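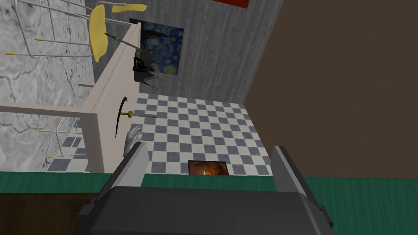

4.3 Fallo: la vista de muñeca aparece girada

Afecta al simulador Coraswood con la pinza de dos dedos. La sala se muestra de lado y la mesa parece volcada, con el tablero hacia la derecha. Los dedos se ven abiertos.

PRECAUCIÓN: no ejecute trayectorias grabadas en el brazo real mientras persista el fallo.

1. Pause la simulación y bloquee la pinza.
2. Abra Cámaras > Muñeca y anote el valor de giro.
3. Pulse Restablecer y espere 9 segundos.
4. Compruebe que el tablero queda horizontal - si no, repita el paso 3.

Nota: tras más de 3 intentos fallidos, envíe el registro a Araba Amegashie, soporte de Stumivley.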